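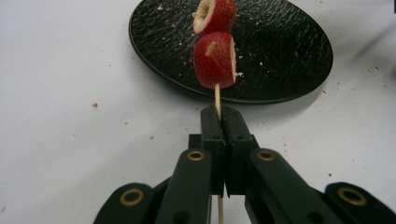 Last modified: 5 July 2018

Zadeck Lane Fruit and Families Project
Second progress report to the Zarei Fund

1. What this report covers

The report covers the second half of our first year. The grant pays for a weekly after-school fruit session at two primary schools, a share of the rent on the kitchen at Zadeck Lane, and one part-time worker. The first report dealt with setting up, so we have not repeated any of that. Spending tables are in the separate sheet sent with this one.

2. Sessions and attendance

We ran 30 sessions in the period, against a plan of 32. The two we lost were both at the Mivow Road site, one when the school was closed by snow and one when the boiler failed and the hall was too cold to use. We offered families a place at Zadeck Lane on the second occasion and eight children came across.

Between the two schools, 323 children are now on the register. That figure is everyone who has attended at least once and has a signed form. It does not tell you how many come regularly, and the fund asked us about this last time. We have started marking a child as regular once they have been to four sessions in a term. We only began doing that after Easter, so there is not a full set of figures yet. The next report will have them.

Attendance at Mivow Road dips on the weeks when football practice is on. The school has agreed to move one or the other from September.

3. What the children make and eat

The pattern of a session has settled down. Children wash their hands, sit in mixed-age groups, and prepare something they can eat there or take home. Fruit on sticks has been the most popular by a long way, and strawberries are what they ask for. We buy them from a wholesaler when they are cheap and go back to apples, pears and satsumas for the rest of the year. Melon has been less of a success – it is heavy to carry, there is a lot of waste, and many of the younger ones leave it.

We have stopped buying grapes for the infant groups. They have to be cut lengthways for that age, and it was taking one adult most of the session. Older groups still have them.

Pointed sticks are snipped at the end before anyone under seven takes one home. This was suggested by a parent in the spring and is now written into the session notes.

Parents were given a short form at the end of term. Most who answered said their child had tried a fruit at the club that they refused at home. Several said this had made no difference to what was eaten at home, and we think that is a fair thing to report. Two asked for the sessions to include vegetables. We tried raw peppers and sugar snap peas in June and will do so again.

4. Staffing

Arash Bakhtiari started as project worker in January and has completed his food hygiene and safeguarding training. He works 16 hours a week. Sepehr Heydari continues to manage the project on one day a week, paid from our own funds.

We had hoped to have a second sessional worker by now. The post was advertised twice. The first round brought no suitable applicants, and the person offered the job in the second took full-time work elsewhere. We will advertise again over the summer with slightly longer hours.

5. Kitchen and equipment

The Zadeck Lane kitchen was inspected in March and kept its rating. The inspector asked us to replace the worn seal on the fridge and to keep the allergy sheet on the wall and not in the folder. Both have been done.

The delivery arrangement with Zustell, who bring our boxes to both sites, has worked well apart from a run of late drops in May. They have given us an earlier slot. The cost goes up slightly and we can meet this from the underspend on wages.

6. Money

We are underspent on staffing for the reason given above, and slightly overspent on fruit. Soft fruit cost more than we allowed for in April, when we should have waited a few weeks before buying it. We would like to move part of the staffing underspend into the food budget and have written to the fund separately to ask for this.

7. Next six months

Sessions start again in the second week of September. We plan to:
- fill the sessional post
- report on regular attendance at both schools
- run one session each half term that parents can stay for
- try a vegetable session once a month

The third school mentioned in our application has a new head, and we have not been able to arrange a meeting. We do not expect to start there before next year.

Sepehr Heydari
Project Manager

Filed under: Reports to funders | Children and food

Comments (3)

Mum of two, Mivow Road: Good to see football being sorted out, mine had to choose every week. Will the parent sessions be straight after school or later on?

Arash B: Straight after school for the first one. We'll ask people what suits them after that.

Gillian T: Please don't give up on the melon. My grandson talked about it all the way home.

Contact us | © 2018 Zadeck Lane Fruit and Families Project | Back to top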